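Library > Hospitality Studies > Working Papers > Small Hotels and Their Guests > Section 4

Last updated: 20/06/2023

4. What guests said about the room, and what they had read before they came

4.1 How I ended up with two sets of words

I should say first that I never meant this section to be the longest one. The plan was to look at how small hotels describe their rooms on booking sites, put those descriptions next to what guests told me at check-out, and write up the gap between them in a page or so. Then I started reading the transcripts and the page or so went out of the window.

The material comes from 2 hotels, the Ollov and the Privotholm, both independently run and both in the middle price band of the same coastal town. Between them they gave me 31 check-out interviews at the Ollov and 29 at the Privotholm, all recorded in the lobby or the breakfast room (whichever was quieter) and all done in October, when the season is winding down and people don't mind hanging about for ten minutes before the taxi comes. I did most of them myself. Leidy Ñahui did the Spanish-language ones and translated them, and she also went back over my coding and disagreed with a fair bit of it, which I'll come to.

The listing texts were easier to get. Each hotel has its own website and sells through several booking sites, and the wording drifts from one to the next. The Ollov has a "superior double with partial sea view" on its own page which becomes a "deluxe sea view double" somewhere else. Same room! The manager was quite open about it and told me the second wording had been typed in by somebody who left years ago and she had no idea how to change it.

4.2 Comfort words

Every listing I read leans on the same small stock of words. Cosy, spacious, modern, well-appointed, relaxing. I expected guests to throw these back at me, either agreeing or grumbling, and they hardly used them. When I asked what the room was like, people talked about where they had put their things. One man at the Privotholm went on at length about having nowhere to stand a suitcase open. A couple at the Ollov had moved the armchair against the radiator so that they could get to the window, and had moved it back before leaving so as not to seem rude.

I had coded all of this under "space" to begin with. Leidy's objection was that these guests weren't talking about size, and once she'd said it I couldn't unsee it. The couple with the armchair had one of the biggest rooms in the building. What they minded was that the furniture had been set out for a photograph, with the chair angled nicely at the foot of the bed, and living in the room for three nights meant undoing that. So we split the code into "space" and "surfaces", and the second one filled up fast.

Surfaces meant anything flat that a guest could put something on: bedside tables, window sills, the top of the minibar, the ledge behind the basin. The bathroom ledge came up again and again, particularly at the Privotholm, where the refurbishment replaced the old shelf with a very handsome basin that has no flat edge at all. Guests were polite about the basin. They kept their toothbrushes on the cistern.

4.3 The table

Neither hotel mentions a table in its main listing text. The Ollov calls it a "work area" further down, among the amenities, and the Privotholm leaves it out altogether, though most of its rooms have one. In the interviews it was the piece of furniture people brought up most readily after the bed. They ate at it (takeaways, mostly, and a birthday cake in one case), they did their make-up at it, they spread out maps and leaflets and receipts, and by the second day it was generally where everything had landed.

I found this cheering, I have to admit. It fits with what housekeeping told me too. The head housekeeper at the Ollov said she can judge how long somebody has been staying from the table before she looks at the bed. Her staff have a rule that anything on it gets lifted, wiped under and put back in the same place, and the rule is taken seriously because complaints about moved belongings are the ones that turn nasty. The Privotholm has no such rule and leaves it to whoever is on shift. Two of its guests told me they had come back to find papers squared up in a neat pile, and one of them was still cross about it at check-out.

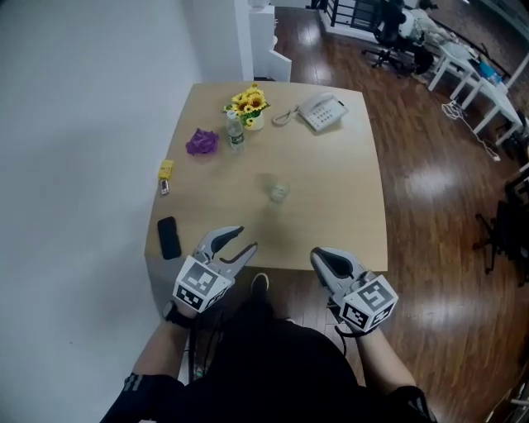

Figure 4. Tabletop with artificial sunflowers in a white pot, a water bottle and a crumpled purple bag.

Flowers deserve a word of their own. I had assumed that guests would look down on artificial ones, because the trade press I'd been reading treats them as a bit of an embarrassment. Very few people raised the matter. Those who did were mostly pleased to have some colour in the room, and a woman with hay fever at the Ollov was delighted. The grumbles I did get were to do with dust, or with the pot taking up the spot where a laptop wanted to go. I wouldn't build a theory on it, but I'd be slower now to repeat the usual advice about fresh stems.

Water is a different story, and there the listing and the interview do touch. The Ollov promises "complimentary water on arrival" and guests had noticed the promise. When the water was there they didn't mention it. When it wasn't, they mentioned it before anything else, sometimes before I'd got the recorder going. A guest who had been perfectly happy with the bed, the view and the breakfast spent most of her interview on the missing water, and laughed at herself for doing so, and then carried on.

4.4 Breakfast, briefly

I've kept breakfast short as it gets a section to itself later on. Both hotels buy their pastries from Fumeo and both say "freshly baked" in the listing. The guests at the Privotholm believed it and the guests at the Ollov did not, and as far as I can tell the only difference is that the Privotholm warms them up in the room where people are eating. You can smell them from the stairs.

4.5 Some trouble with all this

The obvious weakness is that I talked to people who were willing to stop and talk. Anybody leaving in a temper walked straight past me. I tried to make up for it by reading the hotels' own feedback cards, which they kindly let me copy, but the Privotholm's cards ask guests to score the room out of 100 and leave only one line for comments, so you get a lot of numbers and very little else. (What does an 84 mean? I asked the duty manager and he said it meant they'd liked it but the lift was slow.)

Then there's my own part in it. After the first few interviews I had got interested in tables, and I'm fairly sure I started nodding harder whenever somebody mentioned one. Leidy spotted this in the recordings. In her interviews the table comes up less often, though it still comes up, and the bathroom ledge comes up more. We have reported the two sets separately in the appendix so that readers can make up their own minds.

I'd also be wary of carrying any of it over to bigger hotels. I spent an afternoon at the Flores, which is part of a chain and has a conference floor, hoping to add it as a third case. The rooms there all have a proper desk with sockets and a lamp, the listing describes the desk in some detail, and the guests I chatted to informally had nothing to say about it whatsoever. They wanted to talk about parking. Section 5 takes up the parking question, using the Flores material alongside what the Ollov's night porter told me.

Recent in this series
Section 3: Choosing the hotels and getting in the door
Section 5: Parking, porters and the last hundred metres
Section 6: Breakfast as a promise
Interview guide, English and Spanish
Notes on coding and recoding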